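Home | Course Info | Handouts | Reading List | Lab Hours | Contact

Handout 6: Reading a Vendor's Claims — The Pelkonen Indoor Navigation Kit
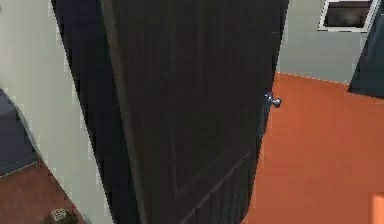
Last week we finished with the question of what a company has to show you before you believe its robot can get from one room to another in an ordinary home. This handout takes one product and goes through the sales material slowly. The product is the Pelkonen kit, sold by Prenau as a package for schools and small labs: a simulator with a set of furnished interiors, a planner, a trained policy for doors, and an evaluation tool that prints a score at the end. There is also an optional mobile base, which we did not buy.

I have had the kit on the lab machines since June. Defne Karaca ran most of the trials with me, and Sigita Sepp read the license, a job I would not wish on anyone. What follows is my opinion and you are free to argue with it in section.

1. What is being sold

The brochure says "door-ready navigation." Underline that phrase in your copy. Door-ready could mean any of these:

- the robot can drive through a doorway when the door is already open
- it can notice that a door is in the way and choose another route
- it can push a door that is not latched
- it can turn a knob or press a handle, pull, hold the door and pass

These are very different problems. The first is mostly a question of width and of how well you know where you are. The last one involves contact, force, a grip on something small and smooth, and a body that has to get out of the way of the door it is opening. The brochure uses one word for all of them. When I wrote to Prenau to ask which was meant, the reply said the kit "supports the full range of door interactions." Supports is another word to underline. A spreadsheet supports chess.

In the version we have, the policy handles the first three with mixed results. For the knob, you get a "grasp planner interface," meaning an empty slot where your own grasp planner goes.

2. The number on the front page

Prenau advertises a success rate of 75 percent across its door tasks. Before you copy a number like that into a report, find out:

a) Percent of what? The manual defines a trial as successful if the base ends within the target room. It doesn't say the door must have been closed at the start. Eglė Tamošiūnaitė went through the task files and found that nearly all the default tasks begin with the door partly or fully open.

b) How many different rooms? The kit ships with 7 interiors. Four of them share a floor plan with the colors changed. I don't count a repainted floor as a new room, and neither should you.

c) Who chose the starting positions? They are fixed in the file. If you scatter them yourself, the robot sometimes starts up close to a door that has swung toward it, and then the door takes up most of the view and the knob is a small thing off at one side. A person in that spot steps back. The policy, in the runs we watched, tended to rotate in place and then rotate back.

d) What counts as a collision? In the default settings, brushing the door slab is free. Only walls cost points. Turn on door contact in the settings file (it's a single line) and run the evaluation again. I won't print our result here, as you will be doing this for the lab and I'd like your own numbers.

3. Simulated doors

A door in this simulator is a flat slab on a hinge with a texture on it. The wood grain is a picture of wood grain. The hinge has the same resistance at every angle, there is no closer, no draft, no carpet dragging at the bottom, and the frame never swells in wet weather. My office door in Grunbridge sticks for half the year and has to be lifted slightly to latch.

None of this makes simulation useless. I would much rather you made your first mistakes there than on the base, which is heavy. Simulated rooms are cheap to reset, you can run many at once, and if your planner can't find its way around a plain open door under even lighting then you have learned something at no cost. The trouble begins when the score earned in the simple version is quoted as if it were earned in the other one.

Look at lighting in particular. The kit's interiors are lit from above, evenly, with smooth surfaces and hardly any clutter. A metal knob shows up well against a dark door under those conditions. Put the same knob on a pale door with a coat hanging over it, in a hallway with one bulb, and ask again. Prenau does offer a "visual variation" setting. It changes floor and wall colors. It does not, in our copy, change the shape of the knob or move the light.

4. Transfer evidence

The brochure gives one page to real-world results. It describes a pilot at a site in Prurberg, with a paragraph of praise and no table. I asked for the trial log and was told it could be shared under an agreement. Sigita read the agreement. We would have been allowed to see the log and not allowed to discuss it, so we declined.

You may think I'm being unfair to a small firm, and perhaps I am a little. They answered every email. The documentation is better than most, and the planner itself — the part that gets the least space in the brochure — is a solid piece of work that I would happily use for teaching. If they sold the planner and the rooms as a teaching kit at half the price I'd have far less to complain about.

5. For the lab

Work in groups of 4. Each group takes one interior.

Run the default evaluation and save the output. Then change the door contact setting and run it again. Then move the starting positions, at least one of them close to the swing of a door, and run it a third time. Keep the random seed the same throughout and write it down. Groups forget the seed every year.

Hand in two pages. The first should have your three results and what you changed. The second should be a rewrite of Prenau's front-page claim, in one sentence, that you would be willing to sign. Most of the grade is for that sentence. It may be long.

Do not email Prenau support with lab questions. Ask Defne or me.

Reading for next time: chapter on contact in the course text, and the Pelkonen manual, the section on task definitions only.

Comments (4)

Dace Petrauskas
Does the door contact setting need a restart? I changed it and got exactly the same score twice.

Defne Karaca
Yes, close the evaluation window fully and reopen it. It reads the settings file at launch. Also check that you edited the copy in your group folder and left the one in the install folder alone.

Saulius Lūse
I used this kit at my last job and I think section 2 is a bit harsh. Starting with open doors is a reasonable baseline if you're buying it for room-to-room driving, and the task files are there for anyone to read. Agree on the knob though. We spent weeks on that empty slot and ended up propping the doors open.

Dace Petrauskas
Restart fixed it, thanks. Score is a lot lower now.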